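An afternoon at Orkeck's open lab

I'd been bugging Kalliopi Yordanov for months to let me see how Orkeck teaches its robots to handle laundry, so when the June open day came up I was on the train to Belska before I'd even finished my coffee. You start at the table with the lemon-print backdrop and just get used to how the grippers look up close.

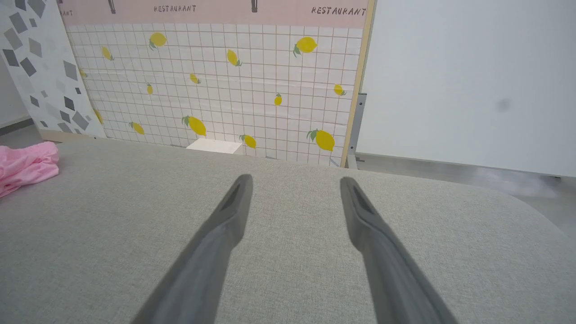
Folding by remote

Then the real fun — one operator steers both arms by hand, and every move gets recorded for the robot to learn from. They want 30 good runs of each task. The pink shorts were up, and getting a pinch on the edge of them is fiddly work!

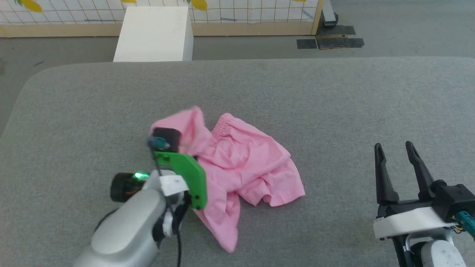
Derek Heywood thought they should be teaching it towels first, and that shorts were asking for trouble. I kind of see his point, but I liked watching the hard stuff.

My own turn lasted 11 minutes, and I spent most of it learning to keep my wrists still.

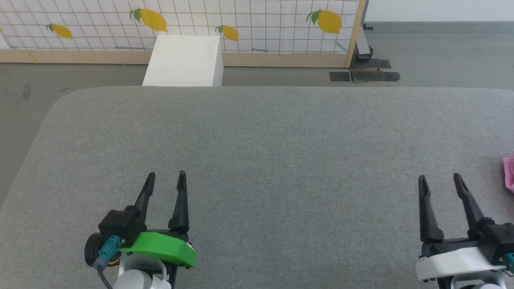 After that we got sandwiches, and I signed up for the longer session at Brondholm.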